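**Berard lantern walk returns in June, with smaller promises**

The town of Berard will hold its lantern walk again in June, and the organizers at Erkska would like to be careful about what they claim for it. Last year's release said the walk would "bring the whole town together." It drew 1,059 people, a fair share of them on their way to the bus.

This year the plan is to build one large paper lantern in the old Zaki market hall and carry it to the river at 9 p.m. Whether a lantern that size will hold its shape over the bridge is an open question. Two earlier ones did not. 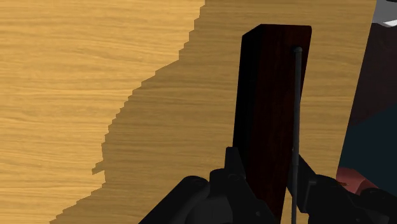
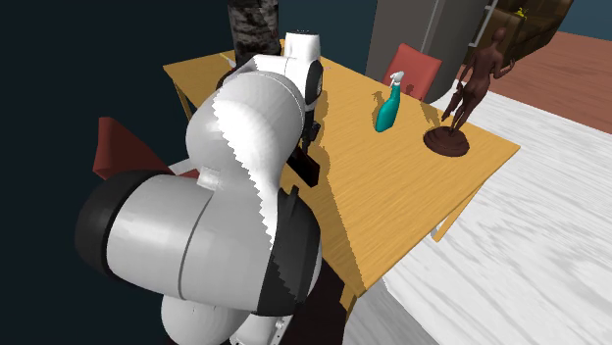 *Wooden tabletop, two computer-rendered views.*

Uronex is paying for the paper and glue. It has also asked for the walk to be called a "cultural landmark" -- a phrase we have left out of the program until someone can say what it means.

Three building sessions are open to anyone over 12. No skill is needed, though patience with wet paper helps. There is room for around 1,000 walkers on the river path, and the gate will close when it is full.

Entry is free. Sign up at the Erkska front desk. If it rains, the walk is off -- there is no second date.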